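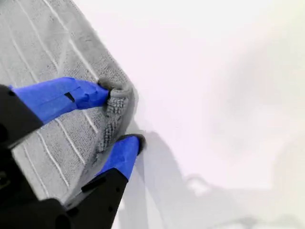
I bought the Calell finger set in February to replace the bare plastic fingers on our gripper, and I used it every day for towel folding examples. Our group teaches a small policy by demonstration, so one person moves the gripper and the computer records. Most of our examples begin the same way, with a corner of a towel pinched between the two blue fingers, and on this first grasp everything else depends. The gray striped terry is my hardest cloth. Its corner bunches into a thick ridge, and with the old fingers I lost it very often. With the Calell set I throw away up to 10 recordings from each 200, and before it was much worse.

The grip is the best part. I do not need to squeeze strongly, and the loops of the towel stay between the tips also when I pull to the side. Changing the fingers takes 15 minutes, if you have the small key already on the table.

There are things I like less. The instruction sheet shows only an older mount, and I had to write to the shop in Broltstead to learn which screws are correct. They answered the next morning, very polite. Also, the fingers collect lint. I clean them with a damp cloth between towels — my colleague Thandeka Matlala forgets this, and her grasps become worse by the afternoon.

For thin napkins I still prefer the Rocha tips, which are narrower. For terry and for kitchen towels I would buy Calell again. We have now 3132 good examples in our set, and I have ordered a second pair.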